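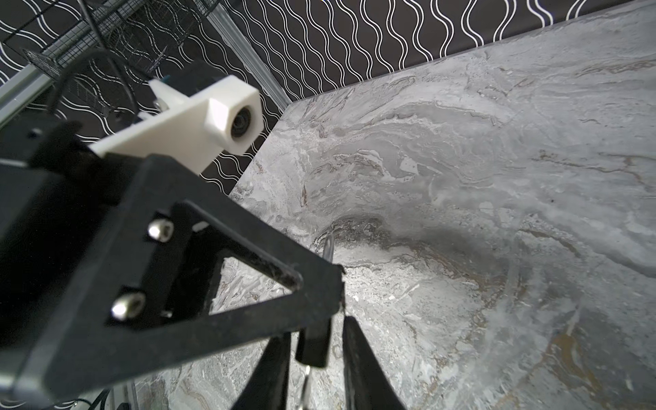
Patient privacy training for small offices: your questions

By Rocío Sepúlveda
Last updated: June
47 shares | 3 comments

Do I really have to train the person who only answers the phone?

Yep! I get this one more than any other. If she can hear a patient's name and why they're calling, she's handling health information and she needs the training. Same goes for your billing temp and the nephew who files charts over the summer (please train the nephew).

How long does it take?

I tell offices to set aside a morning. My basic course has three parts, and most people finish before lunch if the phones behave. You can pause and come back, and Gamage, the system I run it on, saves your spot. 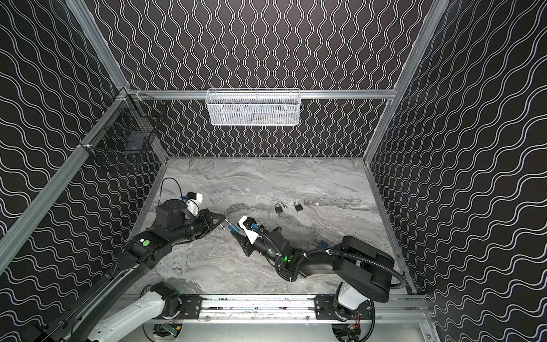

White mesh basket on the back rail.

What does it cost?

For a small practice I charge $2,000 for the year, and that covers everybody on staff, new hires included. I used to price it per head and people kept leaving folks off the list to save money, so I quit doing that.

Do we need to do it every year?

The rule says to train new people within a reasonable time and again when your policies change in a way that affects their work. I like yearly anyway. People forget stuff, I forget stuff, and an old sign-in sheet won't help you much if someone comes asking.

What about paper charts? We still have a ton of them.

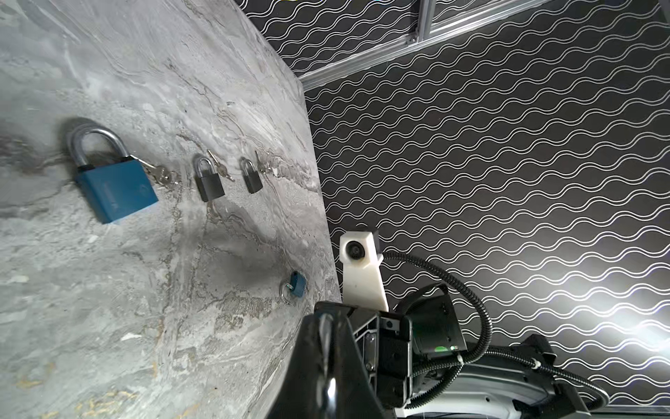 Paper counts just as much as anything on a screen, and I spend a whole section of the course on it. Who can get into the chart room, who closes up at night, where the old files go when you move. Locks come up a lot here. A bunch of keys left hanging off the padlock, like on the big blue one in the photo, is the kind of thing I'd write up on a walk-through. Keep a short list of who holds a key and update it when somebody quits!

Can staff text each other about patients?

On their own phones with the regular texting app, I'd say no. Get a secure messaging tool, have the vendor sign a business associate agreement, and then show people how to use it, or they'll drift right back to what they know.

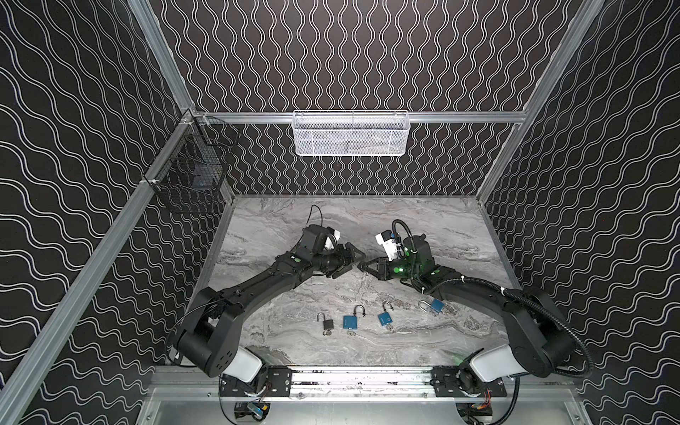
Kamrul Bhattacharjee wrote in to ask whether first names only would make regular texting okay. Sorry, no. A first name plus an appointment time can be plenty to figure out who it is, especially in a small town.

Do we get certificates?

You do, one per person, as a PDF. Save them with your signed policies. I keep copies too, so email me if yours go missing.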